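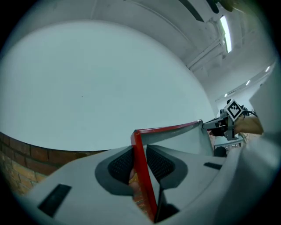
Hand-held grippers, textured finger pads, thin panel held between the pads.

Brosa HG-11 Finger Pad Set - Service Replacement

Replacement pads for the Brosa hand-held gripper. Supplied in pairs, dark gray, with mesh-textured contact face and screws.

Safety notice, June

Pads from batch 514 can separate from the backing plate under side load. The adhesive was under-cured at our Osden plant. The fault shows first as a lifted corner at the fingertip, then as slip on thin panels. In one reported case a panel dropped during a two-person transfer and cut the operator's forearm.

Stop using any gripper fitted with batch 514 pads. The batch number is molded into the back of each pad, so the pad has to come off to read it. Batches 515 and later use a mechanical retainer and are not affected.

Do not re-glue a lifted pad. Solvent-based adhesives attack the mesh layer.

Specifications
Part number: HG-11-P
Pad length: 74 mm
Maximum service temperature: 60 °C
Fits: Brosa HG-11, left or right finger
Does not fit: Jacquet adapter fingers

Installation
Release the jaw and remove both pads. Clean the seat with a dry cloth. Fit the new pads as a pair - mixed batches wear unevenly. Close the jaw on a scrap panel and check both edges for gaps before returning the tool to use.

Returns
Batch 514 pads are exchanged free of charge. Send them to Brosa Service, Prorville, attention Mathis Huet, with the gripper serial number.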